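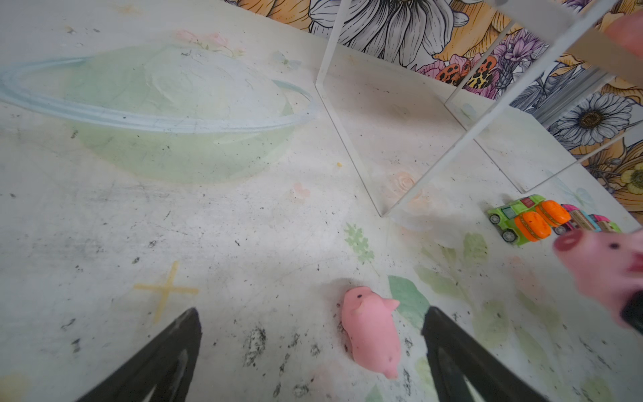 From: Hanna Karpenko
To: bench-arms list
Date: 30th October
Subject: Re: Spares and wear parts for the January order

On the spares question Fraser MacLeish wrote:

> We have two quotes for the second arm. Trondero include the
> two-finger gripper and the wrist camera. Noltau price the arm
> alone and want a separate order for the gripper. Neither says
> what to put aside for fingers, cables and so on. Does anyone
> have figures from a year of use?
> Fraser

Fraser,

Our figures are for small objects only: toy vehicles, soft toy animals, marshmallow chicks. Heavier parts will wear things differently.

Finger tips went at 119 a pair from Koval, and we used four pairs. I would budget for six, as the fifth pair is due. Wrist camera cables were 25 each. Buy them in the same order as the arm, as the carriage on a single cable costs more than the cable.
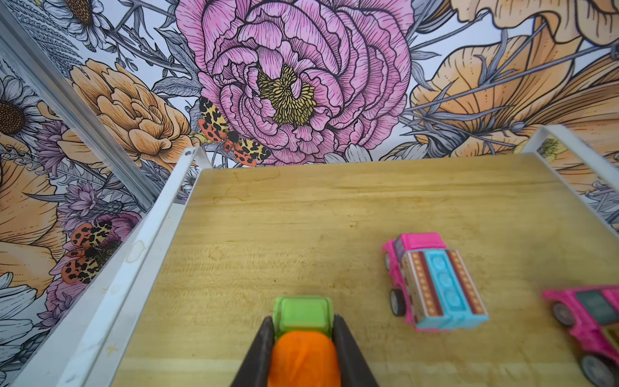

Does the gripper need its own line in the budget if it comes with the arm?

Give it one anyway, at nil cost, with the spare fingers listed under it. Our finance office rejected a claim for fingers last year on the grounds that no gripper had been bought.

Then there are the things outside the quote. The white and aluminium framing, the boards and the wallpaper came to almost 400 together. Chiamaka Anozie put all of it under furniture, where it did not need three quotes. Test objects are consumables. We allow 100 a year, and sweets are the only part of that which needs topping up often.

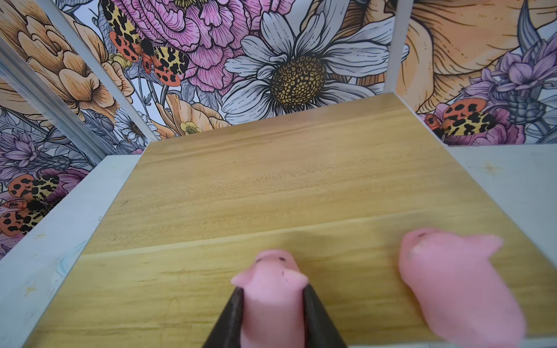
Boards should go on the same consumables line. A spare cut to the same size saves setting the work height again after a change.

Between the two quotes I would take Trondero, provided they put the lead time in writing. Ostap Kobzar has the Gokamer mounting drawings if you need to check the bolt pattern against the Noltau arm first.

Part numbers to follow once I have the order book back from Consolacion Calimlim.

Hanna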